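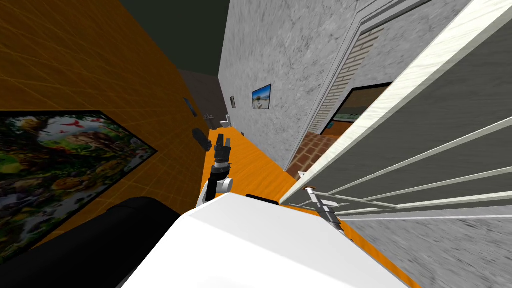 Preguntas frecuentes — demostraciones por teleoperación en el simulador

Tiempo de lectura: 4 minutos

¿Necesito experiencia previa?
No. Con haber pasado el tutorial de mandos vale. Si vienes de Gollberg ojo, los ejes de la muñeca están al revés.

¿Qué escenas hay?
Casa Lovberg (pasillo, escalera, cocina) y la nave Preda. La nave sigue en pruebas, de momento no grabar ahí.

¿Cuántas demos hay que entregar?
El lote de mayo son 1000. Llevamos 560 validadas. Cada operador elige tarea en la hoja compartida, primero las de cocina por favor.

¿Cuánto dura cada una?
Máximo 65 segundos. Si te pasas se corta sola y no se guarda nada, ni lo intentes recuperar.

¿Cómo me acerco a un tirador?
Despacio. Pinza abierta desde antes de llegar, un dedo a cada lado de la palanca, y paras. Compruebas con la cámara de muñeca. Luego cierras. 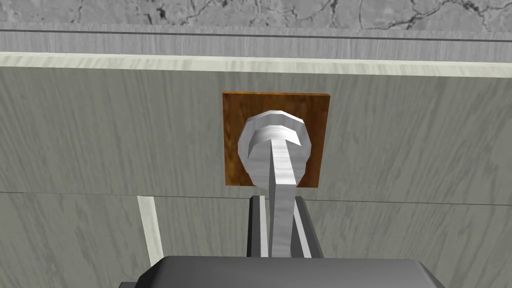 Si la palanca queda torcida respecto a los dedos, corrige la muñeca y no la base. Mover la base a esa distancia casi siempre acaba en choque con el frente del mueble.

¿Puedo repetir el agarre si fallo?
Una vez sí. Esas demos se marcan como "recuperación" y tambien sirven. Dos fallos — descartar y empezar de nuevo.

¿Y si choco con la barandilla o una pared?
Roce leve, sigue. Si la base se queda enganchada, botón de reinicio y nota en la hoja. El brazo recogido en el pasillo, sobre todo al girar.

La imagen me sale inclinada al teleoperar, ¿es un fallo?
Depende de la cámara activa. Tecla C para cambiar. Si molesta mucho, prueba la frontal.

¿Vale guiar el brazo con la mano?
Solo con el brazo real del laboratorio, modo gravedad cero activado. Esas van en carpeta aparte, no mezclar con las del simulador!!

¿Qué casco o mando uso?
El de Plustell. El teclado funciona pero las trayectorias salen a saltos y luego hay que suavizarlas.

¿Quién valida?
Nhàn Ung, por las tardes. Tarda un día o dos. Si te rechaza una demo el motivo esta en la columna de comentarios, leedlo antes de escribirle.

¿Puedo ver las demos de otros?
Sí, carpeta de lectura. Para abrir cajones mirad las 4 de referencia antes de empezar.

Se me ha cerrado el simulador a mitad
Vuelve a abrir y mira si el episodio aparece como "incompleto". Bórralo. Si pasa más de una vez en la misma escena, mandar el log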